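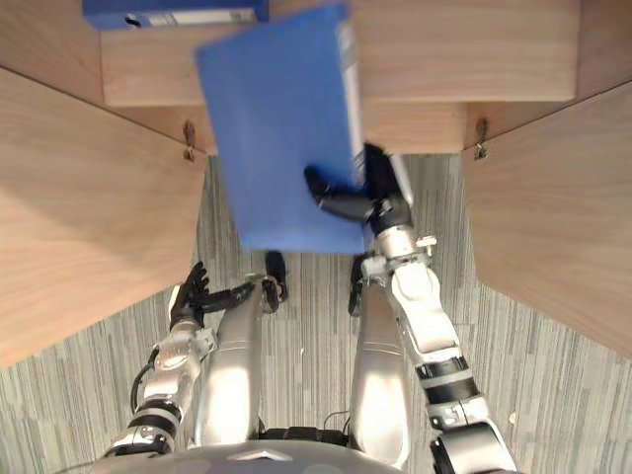 Ungate Neighbourhood Records Project
Second progress report to the Gitora Fund
Prepared by Meenakshi Venkataraman
For the attention of Mogens Kárason
Jan 14, 2026

Purpose of this report

This report covers the work done on the Ungate records room since the first report in August. The grant agreement asks for an account of activity, spending and any change to the work plan. All three are included. The oral history part of the grant is being reported separately and is not covered.

Summary

The paper records have been moved out of the old storage area and sorted once. Storage in the records room is in use. The sorting rules have been agreed and written down. Boxes and binders are now being given their permanent places. Indexing has started but is behind the plan, and we are asking for a change to one of the dates. We are not asking for more money.

Where the records came from

Ungate ran from three addresses before it settled in the current building, and each move left its own layer of paper. The oldest material was in cardboard cartons with the name of a grocery supplier on them. Later material was in binders, and the most recent in file boxes. Nothing had been filed across the three sets, so a single tenancy dispute could have its letters in a carton, its meeting notes in a binder and its outcome in a file box.

At the time of the first report we thought we had 600 folders. We have kept that as the working figure for the grant, although some folders turned out to hold nothing but a divider and others held the contents of several. The final count will be given in the closing report, once the index is complete.

The cartons were opened first. Two had been stored against an outside wall and had damp at the bottom. The pages were separated and dried over a weekend with the heating on low. We lost part of a run of newsletters, which we have since been able to replace from a former tenant's own copies. Nothing else in those cartons was past saving.

Sorting

The first sort was by subject. We began with 12 headings and kept to them, apart from joining "Repairs" and "Maintenance", which no one could tell apart in practice, and adding "Correspondence with the city" in the freed place.

Within each heading, material is kept in date order, oldest at the back. Undated items go behind a plain divider at the front of the box. We had planned to estimate dates for these as we went, but it was slowing the work down and two people would often come to different answers. Dating will be done at the indexing stage, with the rest of the file to hand.

Duplicates were the largest single source of bulk. Minutes had been photocopied for everyone who attended and then all the copies had been filed. We keep one signed copy, or the clearest unsigned copy if there is no signed one. The remainder has been shredded, apart from copies with handwritten notes on them, which are kept together with the clean copy.

Personal information

Some of the tenancy files contain bank details and medical letters. These have been taken out of the general sequence and are held in a locked drawer in the front office. A coloured slip in the main file shows that something has been removed and on what date. Access to the drawer is limited to the project lead and the office manager. We will need a decision from the board on how long this material should be kept, and it is on the agenda for their next meeting.

The records room

The room is carpeted and dry, and has no outside wall. The furniture is light wood throughout, a mix of shelving and cabinets with doors. We had looked at steel shelving in the original plan. The wooden units suited the room better and came in under the amount set aside.

The cabinets open fully on both sides, so a box can be lifted straight in without turning it. Each has an adjustable shelf. The first ones we filled had the shelf set too high for a file box to stand underneath, and the shelves were moved down before any more was put away. The tops are used as a work surface. A box is laid on the top, its label is checked against the list, and it is then put on its shelf.

Labels go in a clear sleeve on the face of the box. The sleeve was chosen over a glued label so that the wording can be changed if the headings are revised again. The heading and the first and last year are printed on the card. Codes were tried early on and dropped, as anyone coming in to look for something had to be handed a key to read them. 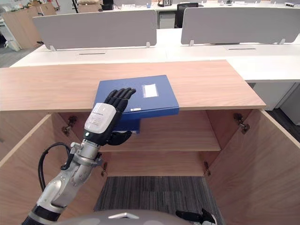 Progress against the work plan

Removal from old storage: complete. The old area was handed back at the end of the summer and is no longer costing us anything.

First sort: complete, with the exception of one binder of architectural drawings that is too large for our boxes. It is lying flat in the front office until a folder of the right size arrives.

Second sort and shelving: under way. The headings for governance, finance and building work have been placed. Tenancy and social events are sorted but are still being moved from the work area to the cabinets. We expect this to be finished by the end of the current quarter.

Indexing: under way, behind plan. The index is being kept in Zavia, which was the software named in the application. So far 200 folders have been entered. The plan had us at about half of the total by now. The delay comes mainly from the decision to enter each folder's date range at the same time as its title, which we think is worth the extra time because it means handling every folder once only.

Public access: not started. This was always scheduled for the final stage.

How the shelving is being done

A short note on method may be useful, as you asked about it when we spoke in the autumn.

Work is done one cabinet at a time. Both doors are opened and left open until the cabinet is finished. Boxes for that cabinet are brought over together. They go against the back of the shelf with a small gap between neighbours, enough to get fingers in on either side. We tried packing them tightly at first and found that pulling one out brought the next one with it.

Every box has its label facing out. For boxes kept below eye level we have also put a strip along the lower front edge, which can be read from a standing position with the doors open.
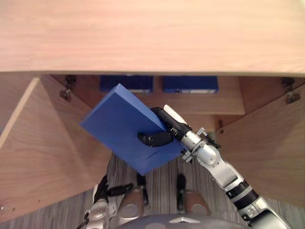
When a cabinet is full, the list for it is printed and taped inside the left door, and a second copy goes in the project folder. The person who did the shelving initials both. If a box is taken out later, the borrower writes the heading, the date and their name on the sheet inside the door. This has worked well enough with the governance files, which are in regular use. It has worked less well with finance, where two boxes were found on a desk during the audit with nothing written down. We have spoken to the people concerned.

Binders are kept on open shelves and are not mixed in with the boxes. Many of them have old spine labels that no longer match the contents. Where the contents have been sorted into boxes, the empty binder is kept for reuse if the rings close properly and recycled if they don't.

Spending

Spending is within budget. The furniture line is closed with a small amount unspent. The supplies line is slightly over, as we bought more label sleeves than planned after deciding to put one on every box. We have covered this from the furniture saving, as the agreement allows for transfers of this size without prior approval.

Paid hours have been close to plan. The sorting posts were budgeted for 32 hours a week between two people and have mostly run at that. There was a gap of three weeks in the autumn when one post was vacant. The unspent hours have been carried forward to indexing.

We received a quote from Mạch for scanning the newsletters and the architectural drawings. It is outside the present grant and we have not taken it up. A copy can be sent if the fund would like to see it.

Problems and risks

The main risk is the pace of indexing. If it carries on at the present rate it will finish after the end date in the agreement. Using the carried-forward hours will close part of the gap.

A second concern is space. The cabinets will hold everything we have sorted so far and what remains to be shelved. They will not hold much growth. The office currently produces about one new file box every two months, and we would like to have a retention schedule in place before the spare shelf is used up.

The overhead light in the records room failed in November and was out for nine days. Work was moved to the front office for that period and no time was lost, though some boxes had to be put back in order afterwards.

Change requested

We ask that the completion date for indexing be moved by two months. The closing date of the grant as a whole would stay as it is, and the public access stage would begin with the headings already indexed. A revised timetable is attached to the email that carries this report.

Next steps

The tenancy boxes will be shelved next, followed by social events. The door lists for those cabinets will be sent to you with the next quarterly figures. The drawings folder is on order. I will write once the board has made its decision on the personal files, and I am available to meet at the records room on any weekday morning if you would like to see the work before then.

Meenakshi Venkataraman
Project lead, Ungate Neighbourhood Records Project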